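# Tire Pressure and Rolling Distance on a Small Hatchback

Submitted 6th March for the Vehicle Systems module, Liltemham Technical College

## 1. Aim

The project set out to measure how far a car coasts on level ground at different tire pressures. The handbook gives one figure for front and rear when lightly loaded. Most drivers we spoke to in the college parking lot did not know that figure for their own car, and a few had not checked their tires since August.

We wanted to know if a small drop in pressure makes a difference that can be measured without expensive equipment.

## 2. Vehicle and equipment

The car was a Soron five-door hatchback with a manual gearbox, belonging to the college workshop. Its curb weight on the workshop scales was 1,191 kg. With the driver, the passenger and a full tank it came to 1,320 kg, and we kept to that loading for every run.

Other equipment:

- digital tire gauge, checked against the workshop line gauge
- foot pump
- 100 m measuring tape and chalk
- dashboard speed display, read by the passenger
- thermometer for air temperature

The tires were all the same make and size, with even tread. Wheel alignment was checked before the first run and was within limits.

## 3. Test site

All runs were done on the service road behind the old Charpentier warehouse at Cundstead. The road is straight and has a smooth asphalt surface. It is not perfectly level – our survey showed a slight fall toward the east end – so each pressure was tested in both directions and the two distances averaged.

## 4. Method

1. Set all four tires to the test pressure with the tires cold.
2. Drive the length of the road twice to bring the tires to a steady temperature.
3. Approach the start line at just over 20 mph.
4. Shift to neutral when the display reads 20 and the front wheels cross the line.
5. Coast to a stop without braking, steering only as needed.
6. Chalk the position of the front wheel and measure back to the line.

Three pressures were used: the handbook setting, a low setting and a very low setting. The windows stayed closed and the fan was off. Runs with a noticeable wind were thrown out and repeated.

## 5. Results

The car rolled farthest at the handbook pressure and stopped earliest at the very low setting. The low setting fell between them. The average at the very low setting was 87 percent of the average at the handbook setting.

The order was the same in both directions. The eastbound runs were longer in every case, as expected from the slope. The gap between the handbook and low settings was smaller than we had predicted, and two of the individual runs overlapped.
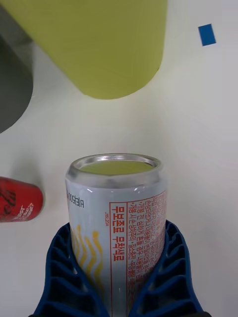
The largest source of error was the start speed. The display only shows whole numbers, so a car showing 20 could be traveling slightly faster or slower than that. A second source was the driver's timing when shifting to neutral. We tried having the passenger call out the moment, but this added a delay and we went back to letting the driver judge it.

Tire temperature was not measured directly. The warm-up laps helped, but the later runs of the session may have been done on warmer tires than the first ones.

## 6. Discussion

The results agree with the textbook explanation. A softer tire flexes more as it rolls, and the energy lost in flexing slows the car. Our test does not give a fuel consumption figure and should not be used to work one out. Coasting from a low speed leaves out most of the effect of air drag, and the engine was only idling.

The very low setting also made the steering feel heavy. The driver noticed this on the turnaround at each end of the road – we did not have a way to measure it.

## 7. Further work

A repeat of the test should use a GPS speed logger and a surface thermometer. It would also be useful to change the front and rear pressures separately, as the front tires carry more of the weight on this car. The raw distances are in Appendix A and the survey of the road is in Appendix B.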